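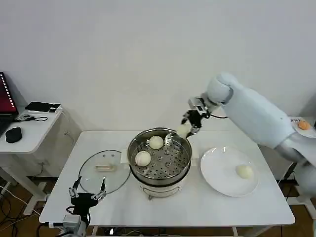

Pool float maker Pindero will switch its whole inflatable line to a wider valve next season, the company told stores in a letter sent out in January. The change covers 27 products, from swim rings and air mattresses to the large animal floats that take up most of a store's shelf space in summer.

The old valve is the pinch type found on most low-cost floats. The user squeezes the base of the stem to let air in or out, then pushes the stem down flat. The new one has a screw cap with a flap underneath that holds the air while the cap is off. Opening the cap and lifting the flap lets the air out all at once.

Pindero said the new valve will be fitted to everything over 28 inches across. Smaller rings and arm bands keep the pinch valve. The letter gives no reason for the split, but store staff said the small items are nearly always blown up by mouth and few people complain about them.

Retail prices on the larger floats will go up by 2 dollars. The letter says existing stock can be sold at the old price and does not have to be sent back.

Okotlow, which sells the line in its 13 outdoor and party stores, said it will mark the new boxes with a green sticker so that shoppers can tell them apart from last year's. The two versions will be on the same shelves through early summer. A buyer for the chain said the main worry is pumps. Most hand and foot pumps come with a set of nozzles, and the widest one fits the new valve. Older electric pumps with a single narrow nozzle will still push air in, but slowly, and some of it leaks back out around the sides.

An adapter ring will be packed with each of the larger floats. It is a clear plastic collar that snaps into the valve opening and narrows it. Pindero will also send loose adapters to stores, which can hand them out free to customers who lose theirs. Okotlow plans to keep them behind the register.

The chain put up a notice on its web page last week and opened it for comments. Most of the questions were about pumps and about patch kits, which stay the same.

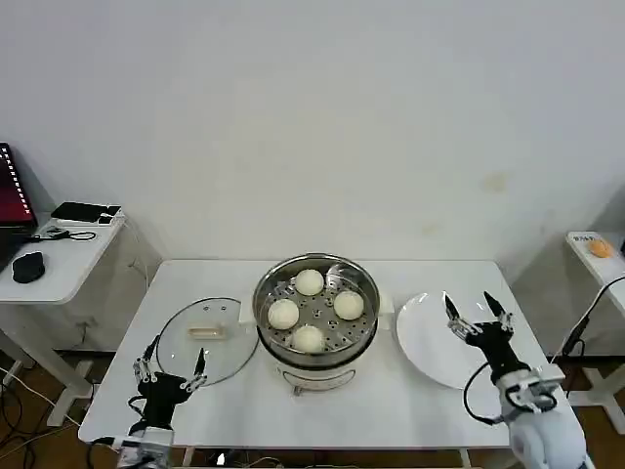
Lụa Giáp wrote that the pinch valves had been the worst part of every pool party at her house, with children waiting while an adult knelt on a float to get the last of the air out. She said she would pay the extra for the mattresses but was less sure about the animal floats, which in her experience get a hole long before the valve gives any trouble. She also asked whether a float with the new valve could be folded as flat as the old kind, as hers are kept in a drawer over the winter.

The store replied that the screw cap stands a little higher than the old stem and cannot be pushed in. It suggested folding the float so that the cap ends up on the outside.

Other readers asked about the warranty. It has not changed. Seams and valves are covered for one season with a receipt, and punctures are not covered. A missing cap counts as a lost part, and a new one can be ordered by mail from Pindero with the product number, which is printed next to the safety warning on the float itself.

Van Beek, which makes the valves, also supplies them for camping mattresses and children's wading pools. Pindero's wading pools are not part of the change. They have separate drain plugs and will be sold as before, in the same sizes and colors. 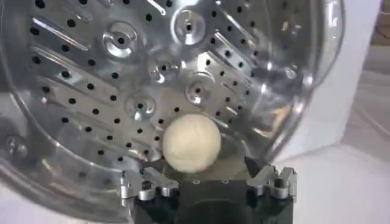
Stores that carry the line were asked to return an order form by the end of February. Those that miss the date can still order in March but will not get the first shipment. The first boxes will go out from the Nallero warehouse in April, mattresses and swim rings first, with the animal floats to follow in May.

Okotlow said it would have one of each of the larger floats blown up in every store by Memorial Day weekend so that customers can try the cap before buying. Floats used for display will be sold at half price at the end of the season. Store hours stay the same until then, with doors opening at 9 a.m.

Customers with questions about a float they already own can ask at the service desk. Last year's models cannot be fitted with the new valve, and Pindero advises against cutting out the old stem or gluing over it.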